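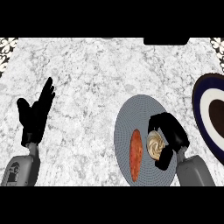 Forums > Trails & Public Lands > Trail Restoration

Home | Forums | Trip Reports | Maps | Log In

Thread: Old Heffernan Ridge trail, worth saving?

ridgewalker_jo
Oct 27, 2025
I finally hiked what's left of the Heffernan Ridge trail and I'm completely hooked! The tread is still there under the huckleberry for long stretches, and past Todeck Creek there are old blazes on the big firs (beautiful ones, healed almost shut). I counted 68 logs down between the creek and the saddle. Has anyone asked the district about reopening it?

mossback14
Ultan Fahy scouted it last fall and wrote up all 261 logs for the whole route, Wevengate trailhead to the lookout site. Most are under two feet. Very doable with crosscuts.

switchbackSal
I love that ridge, but I'd leave it alone. Elk use the saddle hard in spring and it's one of the few quiet spots left since the logging road got paved. Put it back on the map and you'll have a full parking lot by July.

ridgewalker_jo
Fair point on the elk. Could it stay closed until mid-June? The lower part barely touches the meadow anyway.

switchbackSal
It touches it more than you'd think. The 1930s route goes straight through the wet end.

ufahy
Sal's right about the wet end. I flagged a line above it, 135 yards longer, dry the whole way and with a terrific view down to Flillix Lake! The ranger wants to walk it in November if the snow holds off. I can take two more people. Bring gaiters.

mossback14
I'm in!!

switchbackSal
Okay, I'll come too. Somebody has to argue for the elk.

Recent threads
Wevengate bridge washout
Crosscut sharpening, who does it?
Flillix Lake camps after the fire
Best map for the Todeck drainage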